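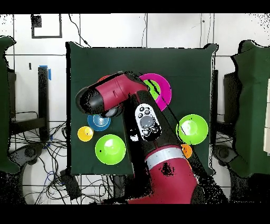
Dye notebook: yellows and greens

Aug 17, 2026

Back on the weld again, and I'm much happier with it than I was in February, when everything came out the colour of old piano keys. Fresh plants from the Gralthorpe bed this time, cut just as the seed heads were turning, stalks and all, chopped with the garden shears into the big steel pot. The smell is still horrid (boiled cabbage with something worse underneath) and I still rather like it.

Yarn is batch 761, the two-ply from the Gralthorpe fleeces, 181 g dry weight on the Bemel scales. I scoured it last night and left it soaking, and this morning the water had gone yellowish again, so there was more grease in it than I thought. Gave it a second wash before the mordant. If anyone else uses this batch, please do the same! It looks clean and it isn't.

Alum was the Sanine stuff, the finer crystals, dissolved in hot water first and then topped up with cold. No cream of tartar. I know we always put it in for the reds but I'm fairly sure it was dulling the yellows, and today's lot has done nothing to change my mind. Brought it up slowly, held it just short of a simmer for an hour and let it cool in the pot with the lid on.

The dyebath itself I kept cooler than usual. Last time I let it bubble while I was on the phone and the colour went brown at the edges, so today I stood over it like a nervous aunt. Pinch of chalk went in at the start and you could see the liquor brighten straight away, from weak tea to proper egg yolk. First skeins out after 30 minutes, rest left in. The early ones are a clear, slightly sharp lemon. The later ones are deeper and warmer but they've lost a bit of that sharpness, and if I had to pick I'd stop early every time.
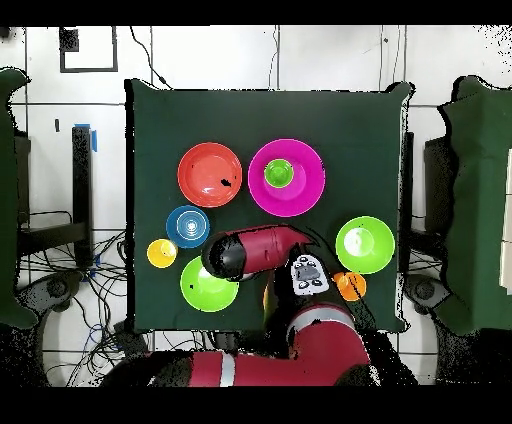
Bright plastic dishes on the green cloth.

Then the greens, which was the bit I'd been looking forward to. Woad vat was sulking when I took the lid off, hardly any bloom on top and the liquid more blue than it should be underneath. Warmed it up, gave it a spoonful of the fructose and went off to have lunch. By the time I'd washed up it had that coppery skin back and the yellow-green look below, so in went the first skein of lemon.

One dip gives a lovely young leaf green. Two dips is more like ivy. I tried a third on one skein out of greed and it's basically teal, with the yellow nearly drowned, and there's a streak where I didn't open the yarn out before it hit the air. It'll do for the sample book. Dipping pale yellow in blue is so much easier to judge than the other way round (blue first, then weld), and I don't know why we ever did it the other way.

The Ngau silk was a flop. I only put a short length in, thank goodness. It took the yellow unevenly and then grabbed the woad in patches, so it looks like pond water. I suspect the silk wanted a longer, cooler mordant than the wool got and I was being lazy putting them in together. Worth another go, on its own.

Rinsed everything twice, last rinse with a splash of vinegar for the woad skeins only. Do NOT put vinegar on the plain weld, it knocks the colour right back. All of it is hanging in the shade on the long rail.
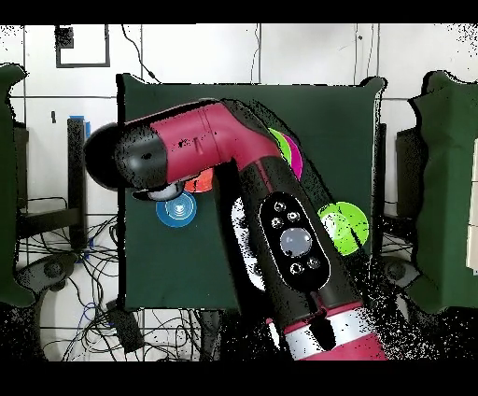 Still to do

Lightfast strips. Wind the lemon, the deeper yellow and both good greens on card, half covered, and put them in the south window for 9 weeks. The weld should hold up. I'm less sure of the pale green.

Weld liquor is in the lidded bucket by the sink, there's another pale bath left in it if anyone wants one this week. After that it goes mouldy and it's all yours to empty.

Vat needs feeding tomorrow and the pH checking. Strips are nearly gone, order more when we next order alum.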